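The Winter I Built Two Hands

By Luminița Anghel

I blame the workshop heater. Gatholm, the shared workshop where I rent a bench, has exactly one that works, and last May (yes, May, it was a cold one) I ended up huddled next to it with Tudor Avram, who was cutting little parallel linkages for a project he called Plunby. I asked what they were for. He handed me one, I squeezed it, the jaws closed on my thumb, and that was my spare time gone for the rest of the year!

If you've never made a hand-held gripper, the idea is pretty simple. You take the sort of jaws you'd put on the end of a robot arm, you hold them in your fist, and you do ordinary chores with them. A camera looks down at the jaws and records everything, and later a machine gets to learn from your chores. You don't need an arm to start, which suited my bank balance very well.

My first pair was terrible. I printed the links too thin and one snapped while I was picking up a sock. The second pair had so much play in the joints that the tips crossed like a badly cut pair of scissors. Brândușa Bălan, who has the bench across from mine and fixes sewing machines, took one look and told me to stop buying cheap screws – she was right, and I've still got a jar of 123 of them if anybody wants them.

Version three was the keeper. I drilled the pivots out by hand, put in proper bushings and spent a whole Sunday shimming the left one until it closed square. Total spend so far is 218 dollars, and that includes the snapped ones and the coffee I spilled on the first circuit board. My advice to anybody starting out is to build both hands at the same time, from the same roll of filament. I didn't, and my left never quite felt like the twin of my right.
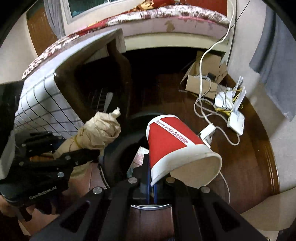
Picking up trash is the best practice I know, and I'd pick it over stacking blocks any day. Blocks are all the same and they sit still for you. Trash is awkward in a new way every time. A paper cup wants to be taken by the rim, with just a bit of it between the strips, and a crumpled bundle in the other hand needs a completely different squeeze. Go too hard on the cup and it folds up on you, so you learn to slow down. I do a bin's worth at a time, then tip it all out and go again.

The next job is the trigger spring, which makes my fingers ache after half an hour. Tudor swears by a softer one, Brândușa thinks I should move the pivot, and I've got both sets of parts sitting on the bench at Gatholm. I'm trying the spring first – it's only two screws.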